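# Whose Clock Was It? Putting Events in Order from Disagreeing Log Files

Project report, second-year module in digital evidence
Group: Gemma Palumbo, Sveva Rinaldi, Italo Colombo
Supervisor: Rosalba Galli

## 1. How we came to the topic

When we first sat down to choose a project, all three of us wanted something with disks in it. Recovering deleted files is the part of the subject that everyone has heard of, and Italo had already got as far as borrowing a drive. Then Rosalba Galli gave us a set of logs from a teaching exercise called Trerkell and asked us, very mildly, to tell her which of two events had come first. We spent a whole afternoon on it and came back with three different answers, and after that we rather lost interest in the disks.

The question we settled on is this: if several devices each keep their own log, and their clocks do not agree, how much can an examiner safely say about the order in which things happened? We were less concerned with the exact time of each event. In a good many of the case write-ups we read, the order was what the argument really hung on - whether a file was copied before or after an account was closed, for instance.

## 2. The material

The Trerkell exercise gives the student logs from two machines on a small office network, a file server called Beddoe and a workstation called Drostau. After we had thrown out the duplicate lines (there were a great many, and Sveva has our lasting thanks for her patience) we were left with 1424 entries. Each one has a time stamp, a source, a user name and a short message. Some of the messages are perfectly clear and some are so short that we had to look up the program that wrote them.

Neither machine was set to fetch its time from the network. Drostau ran fast to begin with, and at one point somebody set its clock back by hand, so that for a while the log appears to repeat the same part of the morning. We did not notice this at first, and an early draft of our timeline had a user logging out before she had logged in.

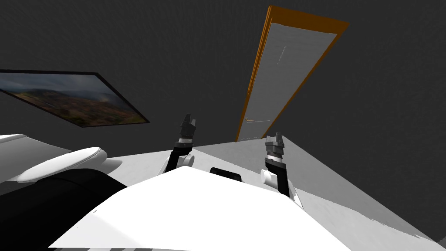 Tomomi Nomura read that early draft and asked why we had not simply worked out the error on Drostau and subtracted it from everything. It was a fair thing to ask, and we had in fact tried it. The trouble is that a single correction assumes the clock was wrong by the same amount all the way through, and a clock that drifts and is then changed by hand does not behave so kindly. We could make the first part of the log fit, or the last part, but never both at once.

## 3. What we did instead

We went looking for what we called anchors, meaning pairs of entries that must belong together. When a workstation asks a server for a file, the request has to leave before it can arrive, whatever either clock says about it. Likewise a session has to be opened before it can be closed. None of this is our own idea, of course - reasoning about order from messages sent and received is a good deal older than any of us - but working it through by hand on real-looking logs taught us more than the reading had.

Each anchor gave us one small fact of the form "this came before that". Gemma wrote a short program, which we named Suseo, to collect those facts and join them up. Suseo does three things and no more. It reads the logs, it applies the rules we give it, and it prints the pairs of events whose order it can prove, with the chain of entries behind each proof. Where it finds no chain it says so and leaves the pair alone.

We were strict with ourselves about the rules. An early version had one which said that a print job always follows the opening of the document, and it seemed so sensible that we nearly kept it. Italo then found that a job can sit in the queue and be sent again later, with the document closed all the while, and the rule had to go. Several of our neatest results went with it, I am sorry to say.

## 4. Results

For most of the pairs that mattered to the exercise, Suseo could give a firm order. The two events Rosalba had first asked us about were among them, and pleasingly, none of our three original answers had used the right reasoning, although one of them (Sveva's) had got the order right.

The stretch around the clock change was much harder. Here there were gaps of up to 30 minutes by Beddoe's clock with no anchor at all, and anything that Drostau recorded by itself inside such a gap could not be placed against the server's entries. We had hoped that the workstation's own log would at least keep its order as written, but two of the programs on it saved their messages up and wrote them out in batches, so even the order of lines in the file needed some care. 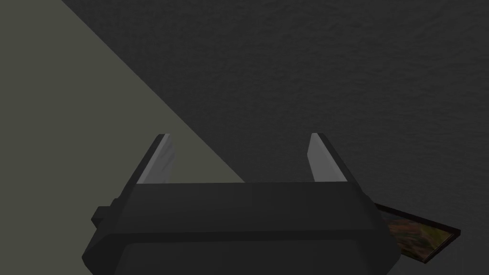
Can a time stamp from a clock known to be wrong still be used as evidence?

It can, as long as the report says what is known about the error and claims nothing finer than that error allows. A stamp from Drostau taken well before the change is still good for saying "in the morning", and quite often that is all that was asked.

## 5. What we would do differently

We would write the rules down before looking at the logs. As it was, we kept finding a puzzling pair of entries and then thinking of a rule that would settle it, and it is very hard to be sure afterwards that one has not simply chosen the rule one liked. By May we had got into the habit of writing a line or two beside each rule, saying what could make it false, and those notes ended up longer than the program.

We would also like to try a third machine. With only two, every anchor depends on the same pair of logs, and if one has been tampered with we have very little to check it against. Suseo should cope with more sources without much change - Gemma thinks the file reader is the only part that would need rewriting - but we have not tested this.

## 6. Thanks

We are grateful to Rosalba Galli for the question and for not telling us the answer, and to Tomomi Nomura, who read two drafts and was kind about both of them. The rules, the notes on them and the source of Suseo are handed in with this report in a separate folder.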